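The Droter Street Supper Letter
On rice, and why I stopped being afraid of it
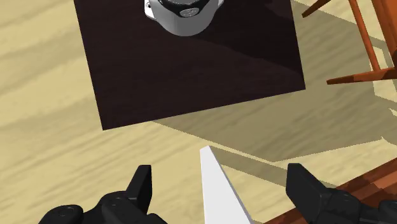

Issue 68

Hello again, and happy January to everybody who made it through the holidays with their good knives still in the drawer. I had a whole column planned on winter squash, and then three of you wrote to me in the same week with the same question, so the squash can wait. The question was, more or less: why does my rice come out different every single time?

I feel this one. I cooked bad rice for twenty years. My mother made it in a heavy pot with the lid wrapped in a dish towel and never measured a thing, and when I moved out I copied the towel and the not measuring and got soup, or gravel, or once a kind of brick that I served anyway because people were already sitting down.

What fixed it was Augustina Ayaaba, who lived across the hall from me on Alhassan Avenue and could smell my dinner going wrong through two doors. She came over one evening, looked in my pot, and asked how long I had washed the rice. Washed it? I had given it a splash. She took it all back to the beginning with a new cup of rice, and I stood there with my notebook like a kid in shop class.

So, washing. Put the rice in a big bowl, more bowl than you think you need, and cover it with cold water. Swish it with your fingers, pour off the cloudy water, do it again. I do four rounds for jasmine and five for short grain. You're not trying to get it clear as a window, just clear enough to see the grains through. Then let it drain in a sieve while you chop your onion or hunt for the lid. I used to skip the draining and then wonder where the extra water had come from!

Next, the water. People love to argue about the finger trick (fingertip on the rice, water up to the first knuckle) and I have nothing against it, but my knuckles and yours are different, and my pots are all different too. I measure now. One cup of jasmine gets a cup and a quarter of water on my stove. Basmati that has soaked for half an hour gets about the same. Brown rice I boil like pasta in a lot of salted water, drain, put back in the pot and leave with the lid on for ten minutes. That last one made my sister a brown rice person, and she held out for a long time.

Then the resting, which I think is where most of you are losing it. When the rice is done, turn off the heat and leave the lid alone for 9 minutes. I know that's a silly number. Augustina said ten, I'm impatient, we settled. The steam evens itself out, the wet bottom and the dry top meet in the middle, and when you finally go in with a fork it falls apart the way it does in restaurants. If you have an electric cooker, the same goes for you. The click only means the cooking part is over. Let it sit.

A word on cookers, as I know I'll get letters. You don't need a fancy one. Mine has one switch and a glass lid with a chip in it, and it came from a yard sale. If you cook rice more than twice a week I'd say get one, any one, and read the line inside the bowl with some suspicion. The little plastic cup they give you is smaller than a regular measuring cup -- mine is three quarters of one -- and the lines on the bowl go with that cup. If you lost the cup years ago and have been using your own, there's your answer right there.

Leftovers! Spread them out on a plate so they cool quickly, then cover and put them in the fridge, and don't leave a pot of rice sitting out all evening while you watch a movie. Next day it's perfect for frying. Cold rice, hot pan, more oil than you want to admit to, and leave it alone long enough to get some brown edges. I add an egg, whatever greens are wilting, and a spoonful of the Urnidar pepper paste that the corner store has started carrying again. (They had none from September on and I was not gracious about it.)

I also freeze it. Flat in a bag, one bowlful per bag, pressed thin so it thaws fast. On a bad night I can have rice in two minutes, and a fried egg on top of it in five, and I count that as cooking.

Now some housekeeping. The spring potluck will be in the Cluvano Hall again, upstairs this time, so if the steps are a problem for you please tell me early and I'll see about the side room. Bring a dish with a serving spoon in it. We ended last year with 20 dishes and four spoons and it got a little medieval. Labels are good too, especially for nuts.

The recipe swap box is still by the door at the library and it's getting full. I took home a stack last week and found two recipes for the same lemon cake, with very different opinions on butter. I'm going to bake both and report back. Whoever wrote "oven: hot" on the back of the cornbread card, please get in touch, I have follow-up questions.

And keep the letters coming. Next time it really will be squash, unless somebody asks me about beans.

Write to me care of the Supper Letter, Box 584, or leave a note in the swap box.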